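Renting a Room at Trandale House: Frequently Asked Questions

These are the questions the lettings office gets most often from new and prospective tenants. If yours is missing, write to us at the address at the foot of the page. Existing tenants should check their own agreement first, as a few older agreements differ on deposits and notice.

How do I apply for a room?

Fill in the application form and bring it to the office with proof of income and one reference. The reference can come from a previous landlord, an employer or a teacher. We do not take references from family members. Applications are read in the order they arrive, and you will hear from us by letter or email either way.

Can I see the room before I sign?

Yes. Viewings are by appointment. If the room is still occupied, the current tenant has to agree to a time, so please be flexible. We can sometimes show you a similar room on another floor instead. The layout will be the same, though the window may face the other way.

How much is the deposit, and when do I get it back?

The deposit is 2 months' rent. It is returned after the final inspection, once the keys are in and any charges have been settled. If we keep part of it, you get a written list of what was charged and why. You can dispute any item on the list in writing.

Is the room furnished?

Every room comes with a bed frame, a mattress, a desk, a chair and a place to hang clothes. The kitchen on each floor has a stove, a refrigerator and shared cupboards. You bring your own bedding, towels, dishes and lamps. Please do not store our furniture in the hallway or the basement. If you would rather use your own desk or bed, ask the office before you move it in, and we will tell you whether ours can be taken away.

What kind of closet will I have?

It depends on the floor. The lower floors still have the older wooden cabinets, which are tall and heavy and stay where they are when a tenant leaves. The upper floors were refitted by Deligiannis and have open rails with a shelf above. Both kinds hold a winter coat without trouble. If a door sticks or a hinge comes loose, report it as a repair. Do not plane the door or change the hinges yourself.
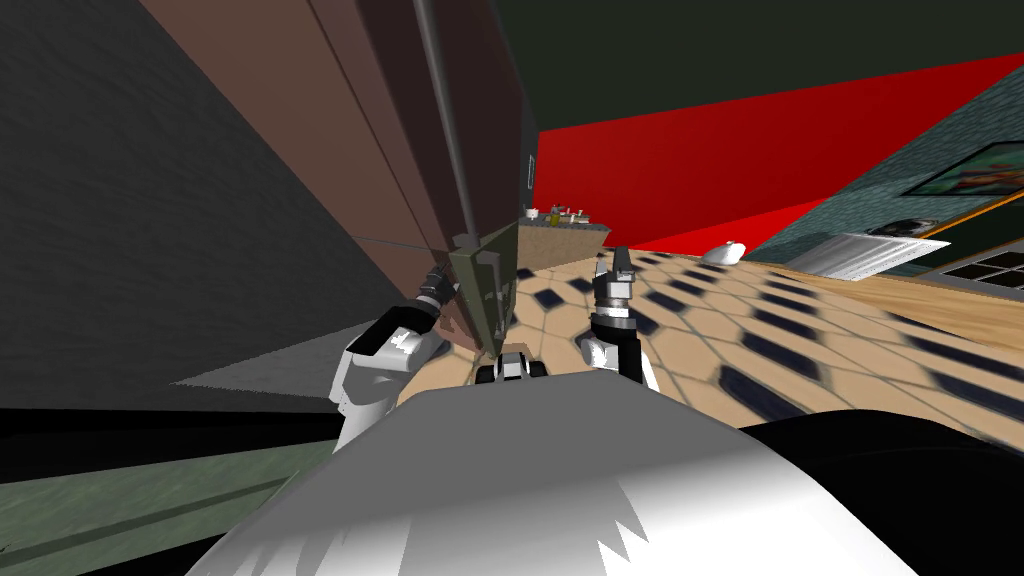 Can I paint the walls or put up shelves?

Painting is allowed with written permission, in white or a light color. Dark colors have to be painted over before you leave. Shelves may be put up on the inside walls only. The outside walls carry insulation, and holes in them let damp in. Picture hooks are fine anywhere, and so are curtain rods if they go into the existing brackets.

Who do I call when something breaks?

For ordinary repairs, use the form in the entrance hall or send an email with your room number and a short description. Jannik Kramer handles repairs and will get back to you with a time. You do not have to be home, but say so in your message if you want to be.

For a water leak, a smell of gas, or a power failure affecting more than your own room, call the emergency number on the back of your door. It is answered day and night. A lost key is not an emergency in this sense, and a night call for one costs 50, added to your next rent.

What does the rent include?

Heat, water, garbage collection and the use of the laundry room are included. Electricity is included up to a normal level of use. Tenants who run a space heater or their own freezer pay a supplement – ask the office for the current rate. Internet is separate. The building is wired for Skurnholm, and you sign up with them directly.

How does the laundry room work?

Book a slot on the sheet by the door. If you are more than 20 minutes late, the slot is open to anyone. Clean the lint filter after each load and leave the machine doors open. Rugs and dog blankets go to a laundromat, as they have blocked the drain more than once.

Are pets allowed?

Cats and small caged animals are allowed with permission. Dogs are decided case by case, and we ask the neighbors on your floor first. Visiting dogs are fine for an afternoon if they are kept on a leash in the stairwell.

Can someone stay with me?

Guests may stay up to 2 weeks at a time. After that they count as a second occupant and have to be registered. Subletting the whole room is possible if you are away for study or work, but the office must approve the person before they move in. Short-term letting to travelers is not permitted.

Do I need insurance?

We strongly recommend it. The building's insurance covers the walls, floors and fixtures. It does not cover your belongings, even if the damage comes from a burst pipe. Check that your policy covers bicycles kept in the shed, as some do not.

How do I give notice?

Notice is given in writing, by letter or email, and runs from the first of the following month. Neelam Rastogi in the office will confirm the date your agreement ends. If you do not get a confirmation, ask, since a notice we have not received does not count.

What do I have to do before I move out?

Empty the room, take down anything you put up, and fill the holes. Wipe out the closet and the desk drawers. Defrost your shelf of the freezer. The kitchen cupboards with your number on them should be empty too – this is the thing most often forgotten. The final inspection takes place with you present if possible, and you sign the form afterward.

Can I leave furniture behind for the next tenant?

Only if the next tenant has agreed in writing. Otherwise it will be removed and the cost taken from the deposit. Ploditz collects used furniture in good condition, and the office has their phone number.

Contact: Lettings Office, Trandale House, ground floor | © Trandale House | Back to top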